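把持・マニピュレーション板 > 論文・再現実験

学習データを減らしても積み木把持の成績が落ちない件(Jullus方式の再現)

1 : maple_ita
うちの研究室で、先輩のVy Vănさんが提案したデータ間引きの手法(内輪ではJullusと呼んでいます。由来は聞いても教えてもらえません)を再現しています。

やっていることは単純です。卓上の積み木をつかんで移す遠隔操作のエピソードを4,000本録って、ログの壊れたものを捨てて3,962本。そこから「似たような軌道で、似たような配置で、似たような失敗のしかたをしているもの」をまとめて間引くと1,410本になります。この1,410本だけで模倣学習した方策と、3,962本全部で学習した方策を、実機で各条件50回ずつ回しました。

結果、成功回数の差は2回。しかも少ない方が上でした。

録画に費やした私の春休みは何だったのか、という感想は置いておくとして、手法としてどこを疑うべきか意見をください。

2 : torque_nashi
春休みの供養スレと聞いて来ました。

50回で差が2回なら「差は見えなかった」までですね。「少ない方が上」は消した方がいい。査読者が最初に噛みつく場所に自分で印をつけている。

3 : maple_ita
>>2
消します。スライドにはもう書いてしまったのですが、フォントを小さくします。

4 : torque_nashi
>>3
消してください。

5 : 片腕研究員
初期配置はどう振ってますか。積み木を人が並べると、本人はランダムのつもりでも毎回似たような「いい感じの散らかり」になります。それを4,000回やれば、半分以上が重複でも驚きません。間引きが賢いというより、元データが太っているだけでは。

6 : maple_ita
>>5
痛いところです。配置は手で置いています。最初は乱数で座標を出して従っていたのですが、途中から「だいたいこのへん」になりました。ログに残る座標を見ると、後半ほど右奥に寄っています。私が右利きだからだと思います。

7 : 片腕研究員
>>6
では論文の主張は「右利きの学生が集めたデータは間引ける」になりますね。

8 : grasp_obake
>>5 >>7
自分は逆の意見です。元データが太っているのはどこの研究室でも同じで、現実のデータがそうだからこそ間引きに意味がある。きれいに乱数で振ったデータで効かなくても、手法の価値はそんなに下がらないと思う。

9 : 片腕研究員
>>8
価値の話はしていません。一般化の話をしています。太り方が研究室ごとに違うなら、Jullusの類似度の閾値も研究室ごとに選び直しでしょう。そこを「1,410本で足りた」とだけ書かれると、読んだ人がその本数を目標にします。数字は独り歩きします、たいてい転びますが。

10 : grasp_obake
>>9
閾値の感度分析を載せろ、なら完全に同意。

11 : Hồ
対照条件はありますか。3,962本から無作為に1,410本を抜いて学習した方策です。それがないと、間引き方が良かったのか、そもそも1,410本あれば何でもよかったのかが分かりません。

12 : maple_ita
>>11
……あります。あるのですが、まだ学習が途中です。

13 : torque_nashi
>>12
その三点リーダーの長さで大体わかる。

14 : maple_ita
>>13
本当に学習中です。GPUの予約表で、隣の班が水曜まで押さえています。

15 : 名無しの減速機
環境が知りたい。台と物体と、カメラの校正をどうしているか。

16 : maple_ita
>>15
穴あきの青い台の上にメープルの板を一枚置いて、その上に積み木です。物体は円柱、立方体、星形や六角形の柱など、子ども用のプラスチックのもの。板のすぐ外にマーカーを貼って、台の座標はそこから取っています。木の板なのは、樹脂板だと照明が映り込んで姿勢推定が崩れたからです。メープルは映り込みがましでした。そのかわり木目が流れているので、青い積み木以外はときどきセグメンテーションの輪郭がにじみます。特に黄色。

17 : 名無しの減速機
>>16
黄色と白木は相性が悪い。うちは諦めて黄色を引き出しにしまった。論文には「物体集合を選定した」と書いた。

18 : 片腕研究員
>>17
選定(引き出し)。

19 : grasp_obake
>>16
板に節や濃い木目があるなら、方策がそれを位置の目印にしている可能性はないですか。固定カメラで板も固定なら、背景を丸ごと覚えても得をするので。間引いても成績が落ちないのは、覚えるべきものが少ない環境だから、という説明もありえます。

20 : maple_ita
>>19
板を水平に180度回した条件は試しました。全データの方も間引いた方も少し落ちて、落ち方はほぼ同じ。なので背景を見ているとしても、両者で同じくらい見ているようです。安心していいのか、二人そろってカンニングしているだけなのか、判断がつきません。

21 : grasp_obake
>>20
それは本文に載せるべき結果だと思う。付録に逃がさないで。

22 : torque_nashi
付録は恥ずかしい結果の老人ホームじゃないからね。

23 : Hồ
>>20
失敗の内訳は取っていますか。成功回数が近くても、落とす物体が違えば別の方策です。間引きで「似た失敗」をまとめて消しているなら、失敗からの復帰動作も一緒に減っているはずです。

24 : maple_ita
>>23
取っています。全データの方は、つかみ損ねたあとに持ち直すことが多いです。間引いた方は最初の一回が素直に入るかわりに、外すとそのまま虚空を運びます。何も持っていないのに、とても丁寧に置きます。

25 : 名無しの減速機
>>24
虚空を丁寧に置くの、うちの方策と同じ流派だ。

26 : Hồ
>>24
それが一番おもしろい結果ではないですか。成功回数の表よりそちらを前に出した方がよいと思います。

27 : 片腕研究員
>>26
同意です。「成績が落ちない」という題で始まったスレですが、正確には「一発目の成績は落ちず、二発目が落ちる」ですね。

28 : maple_ita
>>27
スレタイは変えられない仕様のようです。論文の題は変えられるので、そちらで償います。

29 : jikken_yoru
横から失礼。密集配置と孤立配置で分けて集計してみてほしい。積み木がくっついていると隣に指が当たって一発目が外れやすい。復帰動作が減った影響はそこに集中するはず。孤立した立方体なんて、どのデータで学習してもつかめる。

30 : maple_ita
>>29
分けました(昼休みに集計しただけなので仮です)。孤立の方は差なし。密集の方では間引いた方が明確に負けています。全体で差が消えていたのは、孤立の物体で稼いでいたからでした。特に星形の隣に円柱がいるときがひどいです。星の谷に指が入って、隣を押して、押した先にまた積み木がある。

31 : torque_nashi
つまり最初の「差は2回」は平均の手品だったと。

32 : maple_ita
>>31
手品師本人も驚いています。

33 : grasp_obake
自分はまだ擁護側です。密集だけ間引きを緩めればいい。類似度を軌道全体で計算しているから復帰の部分が薄まるのであって、接触のあった区間だけ重みを上げれば残るはず。Jullusの考え方そのものが否定されたわけではない。

34 : 片腕研究員
>>33
結果を見てから重みを足すのは、的を描き直す行為に近いです。やるなら評価用の配置を新しく作ってからにしてください。

35 : grasp_obake
>>34
それはそう。ただ、何も足さずに「だめでした」で終わる論文も誰も通してくれない。

36 : 片腕研究員
>>35
だめでした、を通す側に回る努力もしましょうよ。私は先月一本通しました。向こうは渋い顔だったと思いますが。

37 : 名無しの減速機
シミュレータで当たりをつけたら? Clundexなら一晩で閾値を何通りか回せるでしょう。

38 : maple_ita
>>37
Clundexで作った環境はあります。ただ、向こうの積み木は押すと氷の上みたいに滑るので、密集配置の難しさが再現されません。摩擦を上げると今度は板に生えます。

39 : 名無しの減速機
>>38
生えるのか。

40 : maple_ita
>>39
根を張ります。持ち上がりません。

41 : Hồ
では実機で、評価用の配置を新しく、乱数どおりに作るのがよいと思います。密集も座標で指定して。maple_itaさん以外の方が置くとなおよいです。

42 : torque_nashi
左利きの人を推薦します。

43 : maple_ita
>>41 >>42
後輩に左利きがいるので頼みました。本人は配置が左奥に寄ると言われるのを警戒して、定規を持ってきました。

Vy Vănさんにもこのスレを見せたところ、「接触区間の重みは最初の版に入っていた。計算が遅いので外した」とのことでした。先に言ってほしかったです。

44 : grasp_obake
>>43
ほら!(勝ち誇っている)

45 : 片腕研究員
>>44
遅いから外した、も立派な実験結果です。計算時間の表をください。

46 : maple_ita
>>45
頼んでみます。

それから、無作為に抜いた1,410本の条件が終わりました。孤立配置では間引き版と差なし。密集配置では、無作為の方が少し上です。似たものをまとめる処理が、密集のときの細かい復帰をまとめて捨てていたという>>23の読みと合います。

47 : torque_nashi
>>46
無作為に負けるのは堪えるね。

48 : maple_ita
>>47
サイコロに共著を打診すべきか迷っています。

49 : jikken_yoru
>>46
密集の方、50回だとまだ幅が広いから、「少し上」は「下ではない」くらいにしておくのが無難。回数を足すなら密集だけでいい。

50 : maple_ita
>>49
密集だけ足します。孤立の方は、もう方策より私が飽きています。

環境の写真がほしいというDMをもらったので貼ります。次は接触区間の重みを戻した版の結果を持ってきます。遅いらしいので、気長にお願いします。 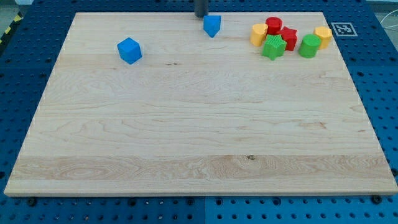 メープル板の上の積み木。右奥が密集、左の青い立方体が孤立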